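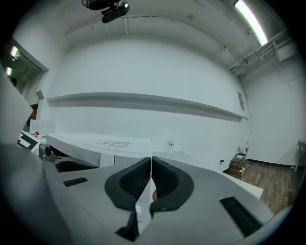
The Flodar's jaws nearly closed, seen from its own mount.

I've had the Flodar hand gripper kit for most of June now and I keep finding reasons to pick it up, so I thought I'd better write something down before the novelty wears off. (It hasn't yet. I was at it on Sunday when I should have been mowing.)

For anyone who came here for the arm projects and skipped the last few posts: I wanted a way to teach my little bench arm new jobs without dragging it about by the elbow or steering it with a games pad. I'd tried both. The games pad is fine for driving up to a thing and hopeless for picking it up, and moving the arm by hand means you're always in front of its camera, so half of what it learns is my sleeve. With a hand-held gripper you do the job yourself, using the same sort of fingers the robot has, while a camera on the gripper records what those fingers see. Later on the arm gets the recordings and has a go.

You can build one of these yourself if you have a printer and patience. I have a printer. The Flodar kit cost me £1,041 from Kazemi, which is a lot of money for a hobby, and I looked at the page for a good long while before pressing the button. That price includes the gripper, the camera and its mount, a set of spare pads, a case with foam in it, and two sheets of printed markers. It doesn't include a memory card, which at that price is a bit mean.

Putting it together

It comes mostly built. There are 13 screws to do up and the booklet has proper drawings, big ones, with the screws shown at their real size so you can lay yours on the page and check. I wish every kit did this! I still managed to put the camera mount on back to front, but that was me reading ahead.

The one fiddly step is the finger linkage. Both fingers have to meet in the middle, and there's a small adjuster under the body that shifts the meeting point left or right. Mine closed well over to one side out of the box. Turn the adjuster with the trigger half pulled, not released, or you'll be chasing it all evening. The booklet mentions this, but on the page after the one where you need it.

In the hand

I like it a lot. The body is light grey plastic, broader than I expected, and it looks a bit of a lump when you first lift it out of the foam. Then you put your hand in the grip and it settles down nicely. The trigger has a long, smooth pull, and the fingers follow it closely enough that after a few goes I stopped thinking about the trigger at all and just reached for things. I've used cheaper grabbers where the jaws lag behind your hand, and you end up squeezing everything too hard to make sure. There's very little of that with this one.

The fingers are the clever part. They're wide and curved with dark pads on the inner faces, and the pads have a grid texture that holds on far better than the smooth rubber I had on my old set. Pens, bottle caps, a folded tea towel, the awful slippery lid from the biscuit tin: all fine. A single sheet of paper lying flat on a hard surface is still a pain. I can do it by pushing the sheet to an edge and catching it there, and to my delight the arm has picked up the same trick, though it's wrong as often as it's right.

Small round things want to roll out of the bottom of the jaws if you come in at an angle. Come straight down on them and you're all right. My wrist doesn't love coming straight down, so I've started putting the tray on a low stool and standing over it.

The view from the camera

The camera has a very wide lens, and it takes in the whole room along with the fingers. My first reaction was that this was silly. Why would the arm care about the ceiling? But the software works out where the gripper is by following fixed points as you move, and the more room it can see, the better it does. Shelves, corners, a projector up on its bracket, all of it helps. A bare white wall close up is the worst thing you can point it at. I lost a whole set of recordings by working with my nose to the wall, and moving the tray a couple of feet out into the room cured it completely.

The wide view bends straight edges, so a counter comes out as a gentle curve. Don't go hunting for a setting to fix it. The software expects the bend, and there's a calibration step with one of the printed marker sheets that measures it. Lay the sheet properly flat for this. Mine had a crease from the box and I got nonsense until I'd left it under some books overnight.

Bright lights overhead are worth a thought as well. With a strip light straight above, the picture goes a touch dark whenever the gripper tips up towards it, then takes a moment to come back. I now work slightly to one side.

The software

There are two ways to go. Flodar has its own program, which is plain and does what it should: it copies the recordings over, checks them, throws out the ones where it lost its place, and tells you in normal words what went wrong. "Too fast in the middle" was one message I got, and fair enough, I'd been showing off.

Or you can use Jenton, which is free and which I already had for the arm. It reads the Flodar files without any converting and lets you trim the start and end of each recording on a timeline. I do the checking in one and the trimming in the other. If I had to give up one of them I'd give up the Flodar program, but only just, and only now that I know what a bad recording looks like.

Be ready for the waiting. Going through an evening's worth takes my old desktop 19 minutes with the fan howling. I put the kettle on.

Teaching it something

My first real job was clearing the workbench into a tray: pick up a small object, carry it across, let go. I did it over and over through two evenings, moving things about each time so the arm wouldn't simply learn one spot. It's oddly soothing work, like shelling peas. You do get slower and neater as you go, and I'd suggest chucking out your first few tries, which will be full of dithering. Mine had a long stretch where I was clearly looking for my glasses.

Then I trained it overnight, fitted the spare pads to the arm so that its fingers matched, and set it off before breakfast. It went straight to a bottle cap, picked it up, and carried it to the tray. I may have shouted! It then tried to pick up the edge of the tray, which rather took the shine off, but the cap was in there.

It's better now. More recordings helped, and so did pausing for a beat before each grab. When I took the whole lot along to the open evening at Memosstead and let other people have a turn on the gripper, their recordings helped more than mine did. Everybody reaches for things a little differently, and I think the arm was getting stuck on my habits.

Grumbles

The cable from the camera comes out on the side where I want my thumb. I've taped it down and it looks dreadful.

The case is lovely, but the gripper only fits with the camera mount off, so every outing means screws at both ends. A quick release would be my top request.

Left-handers can swap the grip over, and it's in the booklet, but you have to undo most of what you've just built. Decide before you start.

And the spare pads are sold only as a full set. I've worn one corner of one pad.

Would I buy it again?

Yes, and I'd buy it sooner. If you only want to see whether this way of teaching suits you, print a set of fingers, strap on whatever camera you have and try a weekend of it. If you already know you'll be doing this every week, the Flodar saves a great deal of messing about, and it's a pleasure to hold – I can't say that about much else on my bench.

Next up is drawers. I've done a few recordings with the top one in the kitchen and the arm hasn't seen them yet. I'll post the results when there are some, including the bits where it pulls the handle off.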